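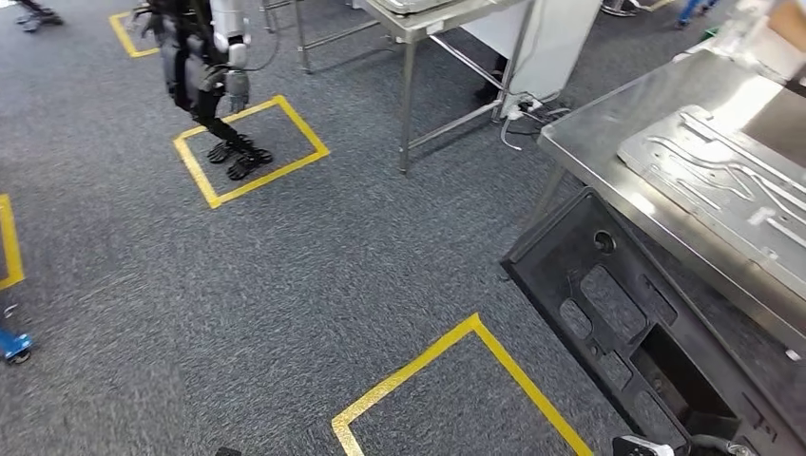

December 25, 2018 – Second go with the Esari rental package, and yes, I came in on the holiday for it. The quote from Irnodwood is 1,434 a month with 25 hours of phone support, which Keith thinks is steep. I'm warming up to it! Their setup guide wants every start position marked on the floor, so we're using the yellow tape squares, and the humanoid has both feet inside one of them, over by the steel work table. The tape on the closest square is scuffed already, so I want something tougher before January. Waltraud, please ask them if carpet changes the walking settings – the manual skips it (I checked all 254 pages). Still to do: tidy the power cords, call Liam about the spare battery price.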